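Cisus (hand gripper)

Cisus is a hand-held gripper I've been building with Juraj Koubek in the shared workshop in Trondildale, and since people keep asking me what it is, I figured it deserved its own entry on our wiki. You hold it, you squeeze, two fingers close on whatever you're after. We use it to show a robot arm how a job is done before the arm gets a try (the arm is a whole other page, and a whole other headache!).

The name comes from a typo in Juraj's first parts list. We kept it. The first version, Oshima, had one moving finger and a spring that liked to fly across the room, so the second version moves both.
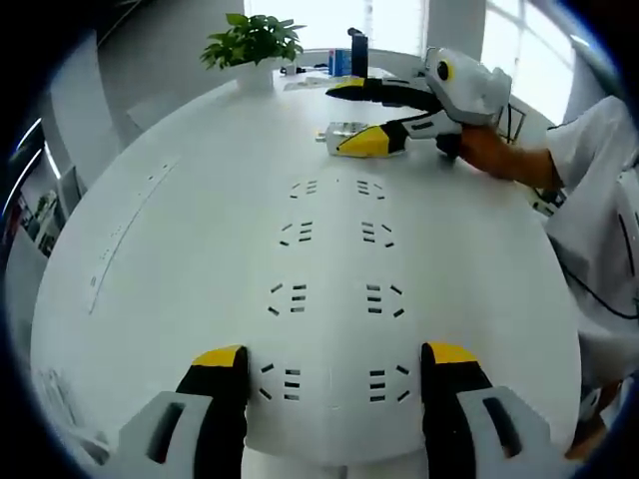

Photo: Juraj Koubek / Trondildale workshop

Small bottles are my favorite test, and I'm a bit obsessed with them. They roll, they're slick, and a clear one is hard for a camera to pick out. The black fingers have yellow tips, and I love how easy those are to spot on a white table.

Each finished gripper has 8 screws holding the housing and weighs 755 grams, which your wrist will notice after a while. A lighter one, Ledar, was started in March and still needs a trigger.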